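4.2 Rules for handling clear containers

Transparent boxes were the part of the protocol we most looked forward to writing, and they gave us more trouble than anything else in it. The first draft of the Selholm rules treated every container alike: open it, place it on a plain surface, begin the recording. That works well enough for card and tin. With clear plastic, operators at Mirnerthorpe were reading the same wall in different places, and of the first 100 recordings we sent back 34 for a second attempt.

The revised rule asks for three things before the fingers go in. The lid must be fully open and folded back. The target item must be visible to the wrist camera with both fingertips in view (Figure 3). The operator must also name the compartment aloud, so that the spoken label and the video can be compared later. 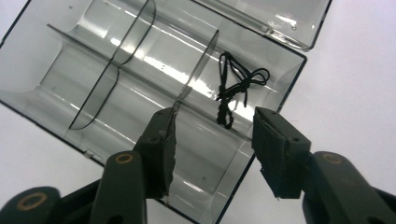 Corresponding author
Senior Research Fellow in Robot Safety and Practice, Cemard Institute

Figure 3. Hand-held gripper at an open compartment box, with a knotted black cord as the target item. Note the bright reflections on the moulded floor.

Thin cord deserves a rule of its own, and we are delighted with how simple it has become. Operators aim for the thickest part, which on a knotted item means the knots and not the loops. A loop is tempting, as it offers a wide opening, but it can slip over a divider and snag. If the cord catches, the operator stops, opens the fingers and backs straight out. Pulling sideways is never allowed.

Fingertip pads are checked at the start of each shift and again after 600 grasps. Ragged edges on a foam face do not rule a pad out under the Wragg checklist, but they must be logged, and the pad is replaced once the backing shows through. We argued over this at length! Some of us wanted new pads every morning. Grip on thin items changed very little with light wear, so the looser rule stayed.

Dust is handled in the same spirit. Small specks may remain in a tray, and loose debris large enough to be mistaken for an item may not. The full set of almost 2,000 recordings was checked against this wording in June, and the remaining disputes are listed in Section 4.3.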